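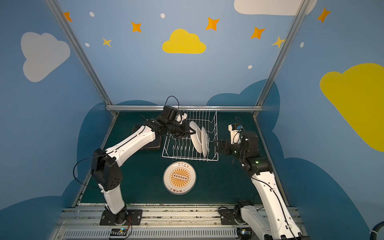
I had been promising Fiona Cruickshank a visit since February, and last Monday I finally drove out to Flavesmont to see what she and the rest of the Kirkari workshop have been up to. It's a shared space behind an old feed store, 57 members on the books, and on open evenings they put the coffee on at six and let you wander wherever you like (mind the band saw corner, it's tight).

I went mostly for the dish project. Two arms, one dish rack, and a great deal of patience! The pair is called Salazar, both of them together, and the members built the whole booth themselves, aluminum rails and all. The blue walls with the clouds and stars were painted over one weekend, and I wish my own kitchen looked half as cheerful. 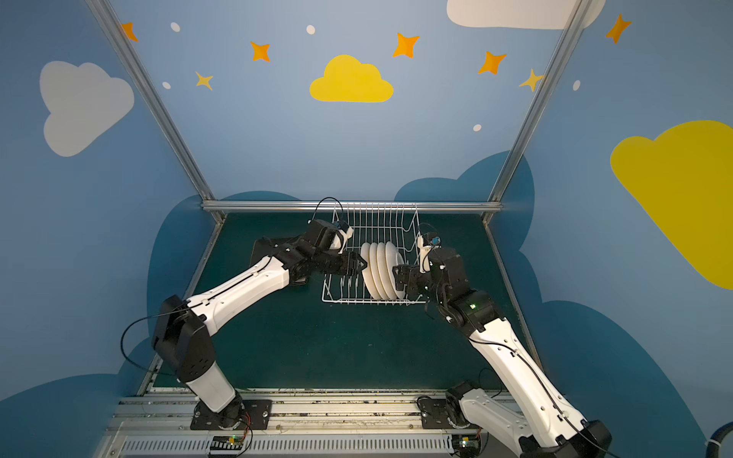
Fiona told me the plates were the easy part to buy and the hard part to hold. Squeeze too little and they slide, squeeze too much and the arm stalls and sulks until somebody resets it. She keeps a notebook of every run, and they were on number 199 when I arrived, so of course we all stood there with our paper cups waiting for 200.

There were plenty of visitors, and a boy in a soccer shirt got in first with what I wanted to know. 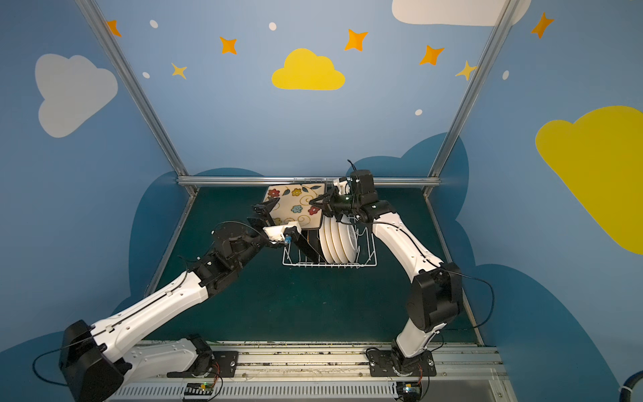 Why use two arms for one plate?

With a single gripper the plate tends to swing around the point where it's held, and a second one on the other side keeps it steady on the way into the slot.

He seemed satisfied with that and went off to look at the lathe. I stayed, and got a long and very happy explanation of the cameras. 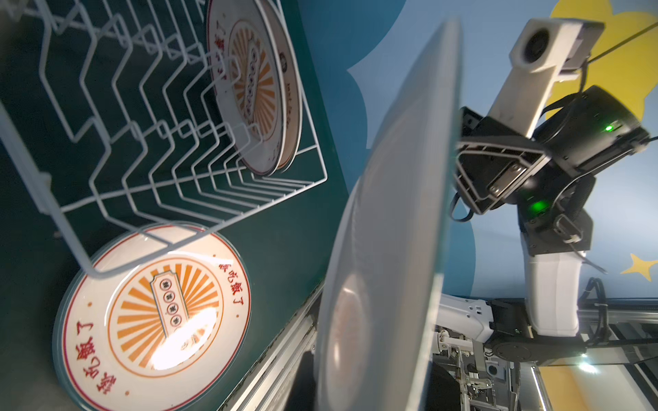 Each arm carries its own up at the wrist, and Fiona says most of her evenings this spring went into getting the cables to stop snagging when the joints turn. They've spent a little over $500 on spare parts, mostly on motors. Next they want to try mugs, using a gripper finger that the Anholm group across the river has been printing for them.

I stayed until nearly nine and came home with a bag of somebody's lemons. The next open evening is in the fall, and parking is easier on the feed store side.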